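Toy and Activity Room Safety Check - Holtley Early Learning, Room 2
October 2, 2026
Checked by: Nayeli Bedoya
Copy to: Prakash Gowda (site lead)

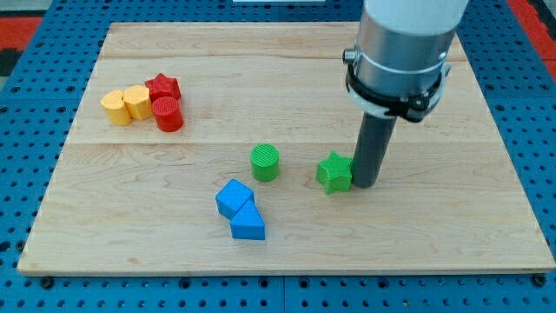 Small blocks and work surfaces first because those were the two things left open in January. Went over the shape set, the shelf bins, the rug area and the sink corner. Shape blocks get handled more than anything else in the room, so they get the long version of the check - every face, every point. The hearts and the pentagons are easy, flat tops and nothing sticking out. The red star has five points to run a thumb over and a fine ribbed texture that wants a look too, grime likes ridges. The maple board they sit on has two seams running side to side, check along both with a fingernail.

SECTION A - SHAPE BLOCKS

A1. Cracks, chips, missing corners
OK. Looked at each one under the desk lamp. No cracks.

A2. Sharp points or edges
OK with comment. One star tip felt a bit keen. Rubbed it down with the fine pad, rechecked, fine now. Look again next round.

A3. Small parts test (cylinder)
OK. None of the shapes fit. Cylinder is in the top drawer in the office, NOT the first aid box, please stop putting it there.

A4. Clean, no residue in ridges
Needs work. Stars need a soft brush, a wipe wont do it. Soap and warm water, rinse, air dry on a towel. No dishwasher, they could warp.

A5. Color coming off
OK. White cloth rub, nothing transferred.

A6. Stored in own bin with lid
Not OK. Lid missing. Found a lid that sort of fits from the bead set but then the beads have none. Prakash to order, see end.

SECTION B - BOARD AND WORK SURFACE

B1. Splinters
OK. Ran a dry cloth over the top and along the front edge, no snags.

B2. Seams tight, no gaps
OK. Fingernail does not catch. If it ever does, board comes out of use that day.

B3. Board does not shift or rock
OK. Pushed from both ends and leaned on the corners.

B4. Pegboard holes clear
Mostly. Dug some dried paste out with a toothpick. Small holes, lots of them, so allow time for this one. Vacuum with the brush end first, then toothpick.

B5. Pegboard panels level where they meet
OK. No lip.

B6. Bolt heads snug, nothing proud enough to catch a sleeve
OK. Hand check plus the short wrench. Do not overtighten, the wood will dent.

B7. Finish on board
Fair. Dull in the middle but not bare. Could use a coat over winter break. Whoever does it, food safe oil only and leave it the full drying time on the can.

SECTION C - SHELVES AND BINS

C1. Shelf units anchored to wall
OK. Both brackets on the tall unit checked, screws tight.

C2. Nothing heavy above shoulder height
Not OK on arrival. Box of 300 wooden counters on the top shelf, moved to the bottom. It keeps drifting back up so I put tape there with a note.

C3. Bin labels readable
Two peeled. Reprinted, still need to laminate.

C4. Broken toys pulled
One puzzle tray from the Bradisari set, split along the back. In the discard box. Pieces kept, they match the other tray.

SECTION D - FLOOR, SINK, DOOR

D1. Rug edges flat
Corner by the door curls. Retaped. Tape is a stopgap - this is the third time.

D2. Water temp at sink
OK, comfortably warm, not hot.

D3. Outlet covers
OK. All in.

D4. Door closer
Slow enough for fingers. Hinge guard has a loose bottom clip, pushed it back in, needs a real fix.

D5. Cleaning stuff locked up
OK. Key back on hook 26.

OPEN ITEMS

1. Lid for shape bin. Guvach catalog has the right size, item 211. Order two so the beads get one also. - Prakash

2. Hinge guard clip. Work order 170 is already in for the other door, add this to it. - Prakash

3. Brush out the stars and let them dry overnight before they go back in the bin. - me

4. Rug. Replace or get the gripper pad underneath. Need a yes or no on money. - Prakash

5. Laminate labels. - me, when the laminator is back from Room 4

6. Board oil, winter break. No name on this yet.

Note for whoever covers next time: start with section D, the sink and door take five minutes, then you can sit down for the blocks. Old sheets are in the green binder behind the sign-in book. Initial every line, not just the top of the page, I had to redo a whole sheet over that in January.

Signed N. Bedoya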